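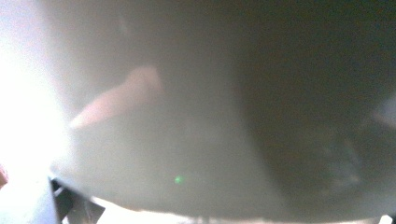 Page last changed January 15, 2024

Speaker notes: What does "natural" mean on a label?
Evening talk, Plunden library. Speaker: Ruth Bainbridge

Start without slides. Ask who bought something this week because the package said natural, pure, or gentle. Put my own hand up. I bought soap.

First point, and go slowly. I have no quarrel with people who want plainer stuff in the house. My quarrel is with a word that does a lot of selling and very little telling. When I wrote to the makers of Edetti, the hand wash half this town seems to own, I asked what share of it was natural and how they had worked that out. The reply ran to two pages and contained no number. Read out the second paragraph, the one with "inspired by." Pause there.

Second point: percentages. Pai dish liquid says "98" something on the front in big type. Ask the room, percent of what? Water counts as natural in plenty of these sums. A product can be nearly all water and score very well. Don't say they are lying, I can't show that. Say I'd like to see the working.

(If someone brings up price, the answer is in the handout. Don't get pulled into it yet.)

Third point: the color green. My least favorite part and the one people argue with. In May I went down one aisle of the Dorach store with a notebook and wrote down 54 cleaning products. Of those, 28 came in green packaging or had a leaf on them. I then read the back of every one. I couldn't find any difference in the kind of claims made by the green ones and the rest, except that the green ones made more of them. It's one store and one notebook. Say so before Nnamdi does.

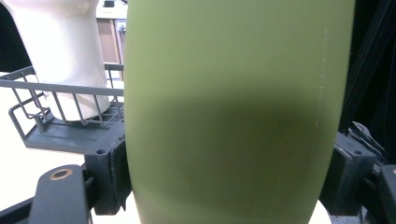

Green, with no ingredients list in sight.

Leave that up while I talk about shape and color. Soft corners and pale shades make us feel calm about a thing. I feel it too. I still don't know what's inside, and neither does the person next to me in line.

Fourth point: seals and badges. Some mean an outside body checked something. Others were drawn by whoever drew the label. How to tell: look for a name you can look up, then look for what they tested. If the site only shows you the badge again, larger, I'd put the bottle back.

Nnamdi Ogunleye has 20 minutes after me and disagrees with a good part of this. He thinks vague claims still push companies the right way. I haven't seen it happen, but he has promised examples. Let him finish before I answer.

Questions likely to come up: vinegar (fine for some jobs, keep it off marble), "chemical free" (no such thing), babies and eczema (ask a doctor, I'm not one).

Handouts by the door. Collect the pens.

Home | Talks | Handouts | Contact

Recent talks
Do you need a separate spray for glass?
Reading a "best by" date
What the word "fragrance" covers
Refill shops: the costs compared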